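El observatorio de Vuruldale abrirá sus puertas la noche del próximo eclipse parcial de Luna, en abril, con entrada libre hasta completar las 210 plazas de la explanada. La actividad la organiza la asociación astronómica Istetti junto con la Fundación Rivadeneira.

La cita comienza a las 21:30 con una charla breve sobre las fases del eclipse. A continuación se podrá observar la Luna con cinco telescopios, atendidos por miembros de la asociación. La fase parcial será visible desde toda la comarca y puede seguirse a simple vista, sin filtros ni gafas especiales.

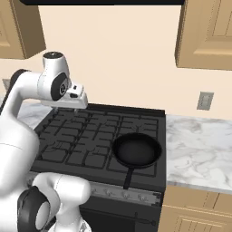

*Brazo robótico blanco sobre una cocina negra. Imagen generada por ordenador.*

Habrá un autobús gratuito desde la plaza Clodetti, con salidas a las 20:45 y a las 21:10. El regreso está previsto al término de la observación. El aparcamiento del recinto admite hasta 224 vehículos y se ruega apagar los faros al llegar a la barrera.

Se recomienda llevar ropa de abrigo y linterna de luz roja. No se permite el uso de flash en la zona de telescopios. Si el cielo está cubierto, la charla se mantendrá en la sala de proyecciones y la observación quedará cancelada.

Las plazas se reservan en la recepción del observatorio, con un máximo de dos por persona.

**Contacto de prensa:** Asociación Istetti, observatorio de Vuruldale.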